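Laundry cell: gripper care

The right gripper on the bedroom cell is now on a 2000-cycle service interval. At each service, wipe the finger pads, check the wrist screws for play and look over the cable loops along the arm for rubbing. Salamatu Akolgo replaced one worn loop in May with a Clovetti sleeve, 12 mm bore. After any cable work, run eight slow lifts over the basket with a long garment before going back to full speed. The cable must stay slack at full raise.

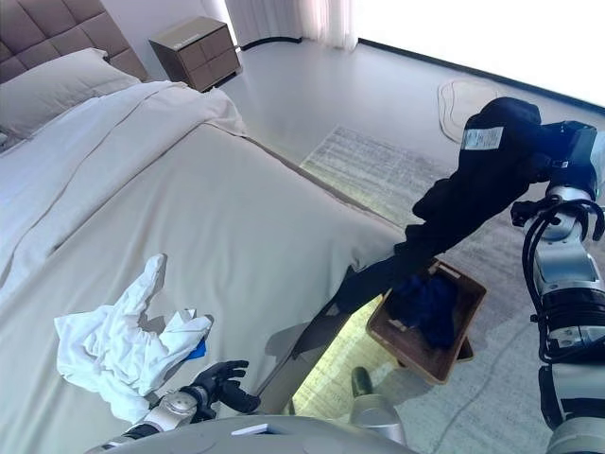 Spare parts

Pads are in drawer 13. Tell Salamatu when you take the last pair.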